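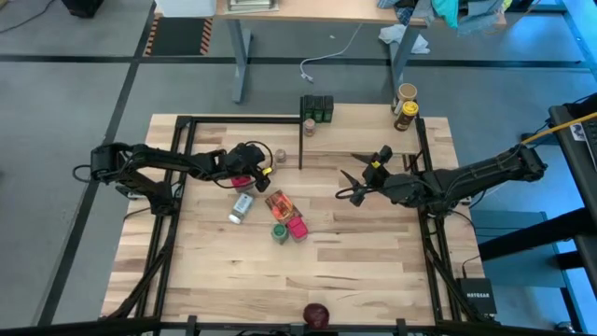 Where should an opened jar go if the label says nothing about storage?
Put it where jars of the same kind already stand, and write the opening date on the lid.

Handout 4: Sorting a Small Pantry
Home Management, Podholm Evening School
Instructor: Vandana Yadav
Revised 2025-06-05

Read this before the practical. Bring it with you, along with a pencil and a damp cloth.

1. Clear first
Take everything down to the table before you decide where anything goes. Lay out jars, bottles, boxes and cups together. Fresh fruit is kept apart from packaged goods and goes in a bowl at the end. Cups are not pantry items and return to the cup shelf.

2. Group by use
Spices, spreads, dry packets, drinks. A household with few goods can combine spices and spreads. Do not make a group for a single item.

3. Handling
Check the lid before lifting a jar. Hold tall containers by the body. If a label wraps all the way around, find the date panel now and turn it to the front when you shelve the item. 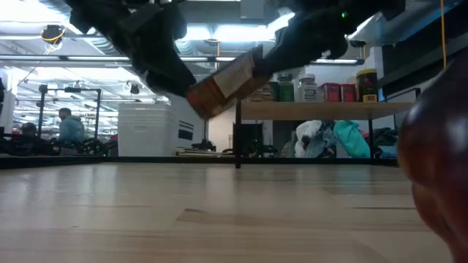
Wipe the base of each container before it goes back. Sticky rings are the usual cause of stained wood, and oiled shelves show them sooner than painted ones.

4. Shelving
Tall items at the ends, low packages where they can be reached. Leave a finger's width between jars. Spices under 100 g go in front of larger boxes. Tins may stand side by side but should not be stacked on an open shelf.

5. Record
Fill in the stock sheet (form 1419, at the back of the binder). One line per item: name, group, date opened. Sheets are collected at the end of class and returned in July.

Reading: Garg, chapter on dry storage.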